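**Movix** is a method for training robot grasping policies in simulation, proposed by Hicham Abou Zeid and Mohcine El Khatib. It is intended for objects that lie inside deep containers, where the walls limit how the hand can approach.
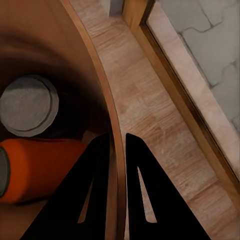

Movix divides each attempt into 3 stages: approach, alignment and closing. In the alignment stage the policy receives only the view from the wrist, and it must learn the position of the container wall from this view. When the two fingers stand on both sides of the rim, with one over the interior and the other over the floor, closing them would grip the wall and the objects inside would stay where they are. The method gives a penalty to such poses before any contact happens.

The policy was trained on 329 rendered rooms and tested on 35 others. Results on real hardware have not been published.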